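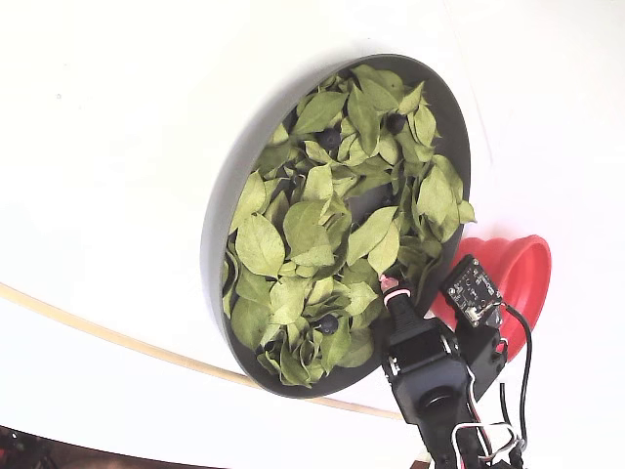

*Unsorted leaves in the gray tray, berries still mixed in, red silicone cup alongside.*

# Separating berries from dried bay leaves before jarring

**Posted in:** Pantry & Preserving > Drying and Storage
**27 December 2020**

**halfpint_shelf**

I have a bag of dried bay leaves from a grower's stall in Menley. It was sold as whole leaf, unsorted, and it does contain a certain amount of other material: short pieces of stem, crumbs, and small dark berries. I want the leaves only, in jars, and I would like to stop doing the sorting one leaf at a time.

Current method:

1. Tip a portion of the bag into a shallow round tray. My portions are 100 g, which is probably more than the tray should hold.
2. Put a sheet of white paper under the tray to catch crumbs.
3. Lift out leaves until a berry shows.
4. Berry goes in the red collapsible silicone bowl, leaf goes back.
5. Stir and repeat until nothing more turns up.

The problem is step 5. The leaves are curled and they nest in each other, so a berry sits in the hollow of a leaf and moves with it. Stirring turns up the same leaves again. The tray is dark gray and the berries are blue-black, so anything that drops to the bottom is hard to see against it. One portion takes me 30 minutes and I still find a berry afterward when I fill the jar.

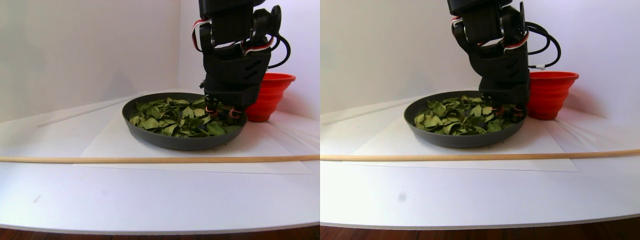

I have tried shaking the tray from side to side. Berries go down, leaves stay up, which would be useful if I could then get at the bottom layer without disturbing the top. I have also tried a kitchen colander. The holes were too small for the berries and large enough for the broken leaf, so it removed exactly the part I did not mind keeping.

What I would like to know:

- Is there a faster way to get the berries out without breaking the leaves? I want them whole for soup, where I have to fish them out again.
- Does it matter if a few berries stay in the jar? The stall did not say either way.
- Should the leaves be dried further before they are closed up? They feel dry on the surface. Some of the larger, paler ones bend a little before they crack.

Jars are the clip-top kind with rubber seals, made by Flasteo. They are clean and have not been used for anything with a smell.

---

**oatbin**

Just leave them in. A bay berry is part of the same plant and it is not going to hurt a jar of leaves. I have bought bay with bits in it for years and I pick out whatever I see when I cook. If it bothers you, give the jar a shake and they all end up at the bottom.

> **halfpint_shelf:** That is more or less what I would like to avoid. If they are at the bottom of the jar they are in the last soup.

> **oatbin:** Then tip the last bit out. It's a very small problem.

---

**rack_and_sieve**

I disagree with leaving them in, mainly on account of moisture. I dry herbs in quantity and sort most of what I dry, so this is the order I would work in.

**Confirm what you have**

Before anything else, be sure the leaves are bay. Unsorted leaf from a stall is normally fine, but several evergreen shrubs have a pointed oval leaf and a dark fruit, and cherry laurel is one that should not be eaten. A photograph of dried leaf is not enough to tell them apart, so I am not going to try from yours. Crack a leaf across the middle and smell it. Bay is resinous, slightly like eucalyptus. If you get bitter almond, throw out the whole bag. If you get very little smell of any kind, ask the stall for the botanical name (*Laurus nobilis*) and do not use the leaves until you have an answer. Wash your hands and the tray after this check.

**Why the berries should come out**

A leaf is thin and dries through quickly. A berry has a skin, some flesh and a large seed, and it dries from the outside in. The outside can be hard and dusty while the middle still holds water. Close that up with dry leaf and the water moves into the leaf until the jar is even. You may get nothing worse than limp leaves, or you may get mold where a berry is touching the glass.

The seed is also oily, and the oil goes rancid well before the leaf has lost its flavor. Bay fruit is stronger and more bitter than the leaf in any case, so I would not treat it as a substitute in soup.

**Getting them out**

Your shaking result is the useful part of your post. Berries are dense and round, leaves are light and flat. Use that and stop picking.

- Reduce the portion. The leaves should lie in a loose single layer with gaps. Four small portions go faster than one large one.
- Change the surface. A dark berry on a dark tray is the worst combination. Use a white baking sheet or a light-colored cutting board, or cut a circle out of your white paper and put it inside the tray.
- Raise one end of the sheet slightly. A folded dish towel under the short side is enough. Leaves stay where they are, berries roll.
- Tap the high end with your fingers. Tap, do not shake. Shaking nests the leaves again.
- Put a shallow bowl at the low end. Your silicone bowl will do if it is collapsed flat, so that the rim is below the edge of the sheet.
- Turn the layer over once by lifting it with both hands and letting it fall from a low height. Tap again.

Berries caught in a curled leaf are the ones that survive this. Go over the layer once by eye and turn any leaf that is cupped upward. On a white surface this takes very little time.

A coarse garden riddle or a cooling rack with square mesh also works, with the leaves on top and a tray beneath. Choose a mesh that the berries pass through easily. Some of the smaller leaves will go with them and can be put back by hand. Your colander failed on hole size, so I would not rule out a sieve in general.

**Drying**

A leaf that bends before it cracks is not ready. Test at the midrib and not at the edge, because the edge always dries first. Spread the sorted leaves on a rack, in one layer, away from direct sun, and leave them until the thickest leaf you can find snaps clean. In a heated room in winter I would expect a few days. If you want to use the oven, use the lowest setting with the door open a crack, and check often. Too much heat drives off the oils and the leaves turn brown.

After that, fill one jar and leave it closed for 2 days at room temperature. If there is fog on the glass or the leaves have gone soft, everything goes back on the rack.

> **oatbin:** Fair point on the seed. I had not considered the oil.

---

**halfpint_shelf**

Following up in the same thread, as I have now been through most of the bag.

Smell test first: resinous, strong, no almond. I also wrote to the stall and was given *Laurus nobilis* as the name, grown at their own place outside Buseo. 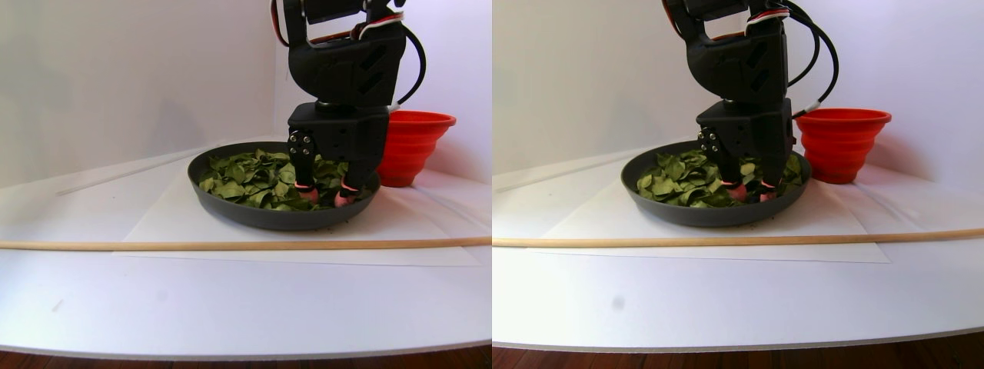
Tilting works better than anything I had tried. The paper circle was a partial success. It slides when the tray is raised, and the leaves go with it, so I moved to a white enamel baking sheet and used the gray tray only for holding the portion that is waiting. The towel needed to be folded once more than I expected before the berries would roll. Some of them are slightly wrinkled on one side and will stop on that side. Tapping gets them moving again.

The collapsed bowl is a tight fit under the lip of the sheet, but it does fit. Small stems roll as well, which I had not planned for. They end up in the bowl with the berries and save a separate step.

Two further points:

- Smaller portions make a large difference. I have stopped weighing them and now just put down what covers the sheet with gaps.
- The pale leaves were the ones that failed the snap test. I separated these and they are on a rack above the refrigerator. The rest passed.

One more thing I would like to settle. Is it worth keeping the berries for anything, or do they go in the compost?

---

**rack_and_sieve**

Compost, in my opinion. They can be ground and used sparingly in the same way as allspice, but these have been handled with the leaves and you do not know how evenly they dried. If you want to try germinating one, do not bother with these either. Bay seed loses viability once it dries out, and fresh fruit is the only kind I have had results from.

Keep the pale leaves in their own jar when they are ready. They may be older or from a different cutting, and if they turn out weak in flavor you will want to know which jar to use up first.

---

**tin_lid**

Coming in with a note on the jars only. Rubber seals on clip-tops pick up the smell of bay and do not lose it. If you might want those jars for sugar or flour later, buy a second set of seals now and mark them. I use the plain gray ones sold by Jitaru, which fit most jars with the standard mouth. Check the inner diameter against your own before ordering, as there are 2 sizes and the packets look alike.

Also, keep the jars out of the light. Mine stood on an open shelf and the leaves facing the window had gone yellow by February. The ones in the middle were still green.

> **halfpint_shelf:** Thank you. They will go in the cupboard under the stairs. I have measured the seals and will order a spare set.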